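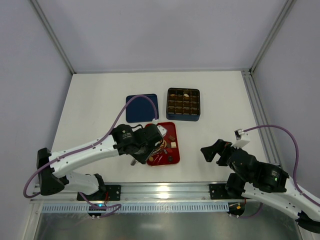
Sorting box

A sorting box (also compartment box, divided box or organizer box) is an open or lidded container whose inside is separated into small cells, used for keeping little objects apart from each other. It is found in homes, schools, workshops and small museums. Typical contents are beads, buttons, screws, stones, shells, seeds, game pieces and fishing tackle. The box is often used together with a shallow tray, on which the objects are spread before they are put into the cells.

Name

In everyday English there is no single fixed name. Sellers of craft goods usually say "bead box" or "organizer", while collectors of minerals prefer "specimen box". In the trade lists of the household goods maker Leltar, the word "sorter" was used for the box and the tray sold as a set, and this use remains in some second-hand offers.

Construction

The common form is rectangular and low, with outer walls a little higher than the dividers. The dividers may be fixed, in which case all cells keep one size, or they may be loose strips which slide into grooves. A third form has a separate grid that is lifted out of the box in one piece. This makes cleaning easier, but small things can slip under the grid if it doesn't sit flat on the bottom.

Square cells are most usual for mixed collections. Long cells are better for pencils, drill bits and similar objects. The number of cells differs very much: a pocket model may have 10, and the largest cabinet insert of the Drusteck series had 46.

Materials are plastic, wood, cardboard and, less often, tin. The inside of the cells is sometimes in another color than the outside. A light bottom helps to see dark pieces, and the reverse is also true. Shiny dividers can be tiring for the eyes under a strong lamp.

Lid

Lids are hinged or loose. A loose lid with a raised rim can be turned over and used as a second tray, and many owners do so, especially for the pieces which have no place yet. A lid that touches the top of every divider is wanted for transport. If there is a gap, thin or flat pieces move from cell to cell when the box is tilted, and the work must be done again.

The sorting tray

The tray is a flat piece with a low rim, commonly with rounded corners. The rim stops round pieces from rolling away, and the rounded corners allow a finger to push out the last small ones. Trays are produced in strong colors such as red, yellow and blue, also in white. The choice of color is practical: a red bead on a red tray is easily missed. For this reason the Yoo tray, sold to schools from March of each year, had one white side and one black side.

Method of use

The objects are poured or laid on the tray in a thin layer. The person first decides on one property, such as color, size, shape or material, and keeps to it until the tray is empty. The biggest group is normally taken out first. It goes to the cells nearest to the hand, and rare pieces go to the rear rows.

Hayley Greenwood, in her guide for home collectors, advises to leave at least one full row free at the beginning. She writes that new groups always appear during the work -- "the piece you did not expect is waiting at the bottom of the bag." She also recommends tweezers for anything smaller than a lentil, and a paper label under the object instead of on the lid, because lids are exchanged between boxes.

Pieces of mixed kind, for instance stones together with wooden parts and plastic blocks, are more often sorted by material than by color. Soft or painted pieces should not share a cell with rough ones, as they get scratched.

Use in schools

In primary classes the box serves for lessons in counting and comparing. The pupils may get the same set of objects and find different orders for them, which are then discussed. Teachers also use natural objects from a walk, such as pebbles, acorns and bark.

Collections

The Curketau local museum keeps 280 boxes of this kind from private homes, many still with their contents. The inventory lists 3669 single objects -- mostly buttons, with a smaller part of minerals and watch parts. Boxes whose original order was known have been left as the owners arranged them.

See also

Type case
Tackle box
Button collecting
Seed tray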